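Hanine Suture Pad Project
Progress report to the Weerasinghe Fund
Monday, October 4, 2021
Prepared by Brândușa Lungu

Where the money went

Since April we have spent most of the grant on pads, black thread and red dye, in that order of dignity. The pads are the white fibrous kind, chosen after the foam ones crumbled at the first stitch. We ordered 200 and have 4 boxes left, one of which is being used as a doorstop and will be returned to stock.

The dye has been our main teacher. It was meant to mark the cut and stay there. It has since been found on two lab coats, the sink and the cover of last quarter's report, for which I apologize again.

Pad work so far

Stitching now goes in order along the cut, each knot tied and trimmed before the next one is started. Tails are still left at whatever length the mood suggests — we have asked for a rule and received three.
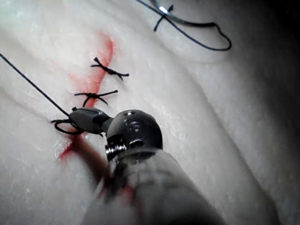
Two knots in, with both tied across the line and the red edges drawn together between their ends. The smear lower down is typical of our dye, and a thinner recipe is on order from Radent.

Still to do

Agree on one tail length. Test the thinner dye on 2 pads before anyone gets ambitious. Finish the scoring sheet, which currently has a box for "neatness" and no hint of what goes in it.

We are not asking for more money this quarter. We would like permission to move the unspent travel line into thread, as the only trip taken was to the storeroom.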